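In defence of the upright slice

Most burger stations are laid out flat. Cheese is stacked with paper between the slices, tomato sits in a tub with its own juice, buns are piled in a bag or a bread crate, and the person assembling reaches into each one in turn. I have worked at stations like this and later specified them for other people, and I now think the flat stack is the wrong default for any bench where one burger is built at a time.

The argument concerns edges. A slice lying on other slices presents one face and a thin rim which is pressed against its neighbours. To lift it you must first separate it, and separation is where the tears, the doubles and the fingerprints come from. A slice standing on its edge in a slot presents both faces. You close on it from either side and raise it. No peeling is involved.

At Flivham we tried this on a plain white table with one shallow tray in the middle and clear holders on both sides. The tray is the build area and nothing is stored in it.

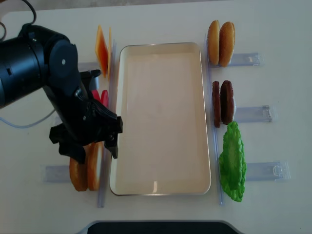

Tray clear, with cheese, tomato and bun halves standing to the left of it.

The objection I hear most often comes from Ihor Stelmakh, who ran the line at Jukgate and has strong views on bench space. A stack of 12 slices occupies the footprint of one slice. Stand the same 12 on edge with a gap between each and the footprint grows several times over. He is correct, and on a line turning out 2000 burgers a day I would not argue with him. Volume storage and point-of-use storage are separate problems, however, and most small kitchens have only copied the answer to the first. The bench needs what the next few burgers need. The remainder belongs in the fridge, stacked as flat as Ihor likes.

A second objection is that soft things do not stand. This is partly true. Cheese leans, particularly once it has warmed, and a leaning slice is harder to take squarely than an upright one. The remedy is a narrower slot or a shorter stay on the bench. Bun halves are simpler, being thick enough to hold themselves up, although the crown and the heel differ in depth and should not be given identical slots.

Clear holders are worth the extra money. With opaque racks you see the top of each item and guess the rest. With clear ones you can check the face of a patty from the side before you commit to it, and a stray crumb or a smear of fat is visible at once.
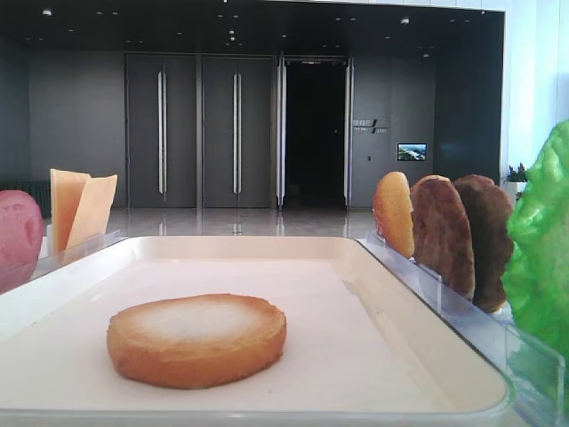

It also changes the order in which people work. With tubs, the assembler tends to take whichever ingredient is nearest, then correct. With a row of single items on each side of the tray, the sequence can be set out in advance and read off the bench: heel, patty, cheese, tomato, lettuce, crown. If something has been missed it is still standing there. Simão Tavares, who trained new starters at Naltonen for many years, used to make them build 100 burgers from tubs before he allowed them to arrange a bench for themselves. I would reverse this. Give them the arranged bench first and let them find out later what it was saving them.

Placement deserves more attention than it gets. The first piece down decides where everything else goes, and a heel set in a corner of the tray leaves the hand working against the rim for the rest of the build. My rule is to leave clear tray on every side, enough to get a spatula under the finished burger from any direction. The same rule settles the question of tray size, which is usually answered by whatever the supplier had in stock.
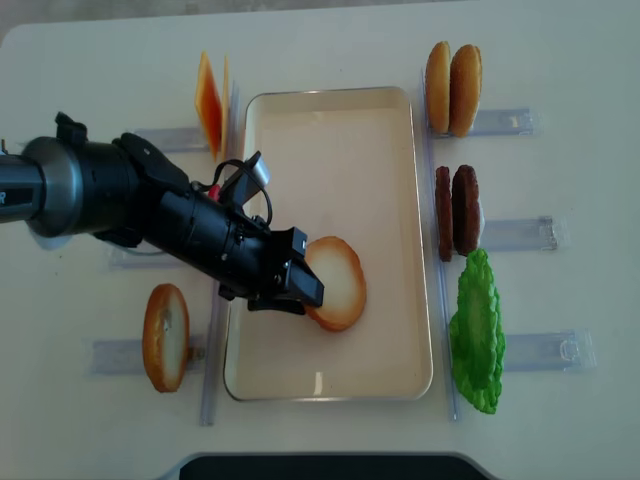 Tray shape is a smaller matter, but I prefer a long rectangle with rounded corners and a low rim. The corners wipe clean in one pass, and the low rim does not catch the wrist. A long tray also lets you choose an end to work from. With the round of bread in the lower-middle of the tray, pale face and brown ring of crust, the upper two-thirds are left empty, and that is space for a lid, a second build or a plate. A square tray of the same area would put the bread nearer the middle and divide the spare space into strips too narrow to use.

The holders do have faults. They are slow to load, and loading is a job that falls to somebody before service, when there are already too many jobs. They need washing slot by slot with a narrow brush. Two long ones take up most of a small sink. At Sin, where the kitchen is barely wider than the bench, they were given up within 2 weeks for that reason and I did not try to change anyone's mind.

I would still ask anyone fitting out a low-volume station to begin with the items standing up, and to go back to the stack only for those that will not stand. Tomato will probably be the first to go — cut it thicker before giving up on it.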